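5 Jun 2019

Slept badly again, so I gave up at half five and took my tea out to the back step in my dressing gown. It was lovely out there for all of ten minutes and then it rained, properly rained, and I sat under the little porch roof and watched the slugs head for my lettuces like they'd had an invitation.

The big news is that I've signed up for the Carnmont walk in September! It goes over the tops from Skosley and back down by the reservoir, 35 miles if you do the long one, which I am not doing. I've put myself down for the short one, and even that has a horrible climb in it (315 metres, according to the leaflet, most of it in one go after the second gate). I used to walk all the time before we moved here. Now I get the bus to work and puff on the stairs.

So, training. I did 8 miles on Sunday along the old railway line and came home with a blister on each heel and a very high opinion of myself. The boots are the problem. I've had them years and they've gone hard across the back, and no amount of thick socks seems to help. I looked at a new pair in the shop in Histance on Monday and they were lovely, really light, but I can't bring myself to spend that on feet. Might try the plasters first. Might cave by the weekend, knowing me.

Work was dull. Two meetings that could have been one, and the heating was on, in June, with the windows open. I had my lunch on the bench by the canal and read four pages of my book before a goose took against me.

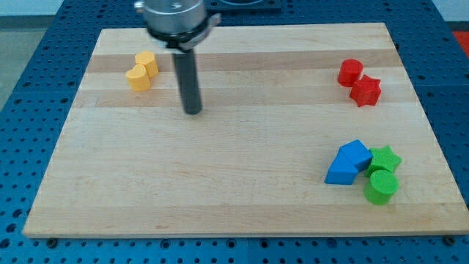 Pale maple stripes on blue. I'd like a board like this one for the kitchen.

Tea was noodles from Xu on the corner, the ones with the black beans and far too much chilli, and I ate the lot standing up while the washing machine did its dance across the floor. I should have cooked. There's half a cabbage in the fridge that has been looking at me since last week, and I keep telling myself that people in training eat cabbage. Tomorrow, perhaps. Soup, if I can find the blender lid.

Then I did something sensible for once and got the map out on the bed to look at the route. I'd forgotten how much I like maps - all those tiny names for bits of field, and the brown lines bunching up where it's going to hurt. There's a pub marked about 60 yards off the path at the halfway point, so I've made a note of that. In pen.

I want to do the Skosley end of it as a practice before the summer's out, just there and back with a flask. The bus only goes every two hours though, so I'll need to be organised, and I'll need it not to rain, and I'll need heels.

Still raining now, and I've left the peg bag out on the line. It can stay there. Bed.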